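Reviews > Teleoperation > Leader arms > Zodari two-arm leader set

Zodari two-arm leader set, four months in

We bought the Zodari set in December to replace a pair of game controllers. It is two small handheld arms that clamp to a desk. You move them and the big arms on the bench copy what you do, and the software writes the joint positions and the camera video to disk. I run the demonstration work at Drindwood, where we teach arms to handle clothes. Three of us have used the set most working days, so this covers more than first impressions.

Setup

The box has two leader arms, two desk clamps, a power brick, a USB hub and a foot pedal. The printed manual is 20 pages and half of it is safety text. Clamping and wiring took me one morning. Calibration took the afternoon, mostly my fault. You have to put each leader in its rest pose before you press the button, and the drawing of the rest pose is small and shows the left arm only. I had the right one mirrored wrong at the elbow, and the follower swung out to the side the first time I engaged it. Keep a hand on the stop for your first run.

After that, calibration has held. I redo it when I move the desk.

Using it

The arms are light and the joints turn smoothly. The grip is a trigger with a spring, and the spring is too stiff. After an hour of folding, the base of my thumb hurt. Zodari sells a softer spring and we fitted it to both sides, which fixed the problem. It should be in the box.

There is no force feedback on this model. When the follower pushes on the table you feel nothing, so you learn to watch the wrist camera view and slow down near surfaces. Jessie Ogilvie, who has the best hands of the three of us, stopped noticing after a week. I still notice.

Lag is low enough that I forget it on a wired network. Over Wi-Fi it was bad and I would not bother.

The pedal starts and stops a recording. One tap starts, one tap saves, and a long press throws the take away. I have thrown away good takes by resting my foot on it. A second pedal for discard would be better, and the software does let you map one if you buy it yourself.

Recording

The recorder is called Ritchie and comes with the set. It is plain and does its job. You name a task, set a target number of takes, and go. In the first full month I saved 339 takes and 257 were still in the training set after review. Most of the rejects were my own fumbles. A few were dropped video, and an update fixed that.

Playback lets you scrub both arms and all cameras together on one timeline. I use this more than any other part of the software. The export options are thin, though. If your training code wants an unusual layout you will be writing a converter.

Compared with the Gaston

We had a Gaston single-arm leader on loan before this. The Gaston feels more solid and its trigger is right from the start. But two of them cost a good deal more than the Zodari pair, and they don't share a clock, so you line up the left and right recordings afterward. For one-arm picking I would take the Gaston. For cloth you need both hands.
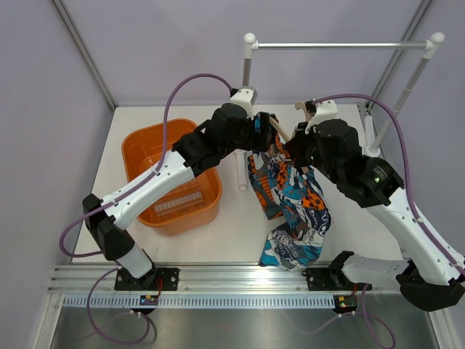
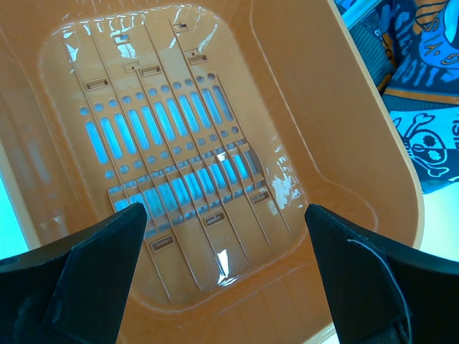

Hanger work is where I would judge any two-arm set, and it is the reason I am keeping this one. Each hand has its own job and they change jobs halfway through. With the game controllers I could move one arm well and the other poorly. With the leaders I can have one gripper closed on the middle of a wooden hanger and the other up at the top of the garment, and my hands know where they are. What it doesn't solve is how close everything gets. The two wrists come in toward each other over the cloth, with purple cable arching off each of them, and the leaders give no warning before a collision. I set a minimum distance between the wrists in the software and left it there. The basket is easier. From the wrist camera you look straight down between the two fingers at the slotted floor, and the rim gives you something to steer by when the fabric is outside it.

Small complaints

The clamp pads mark a soft desktop. The USB cable on the left leader is too short to reach the hub if you seat the arms at shoulder width. The joint covers collect lint, which matters if you work with clothes, and you need a small driver to get them off.

Support answered both my emails within a day, and the replacement cable they sent was longer.

Rating: 4 out of 5. I would take the point back off the list if they shipped the soft spring and drew the right arm in the manual.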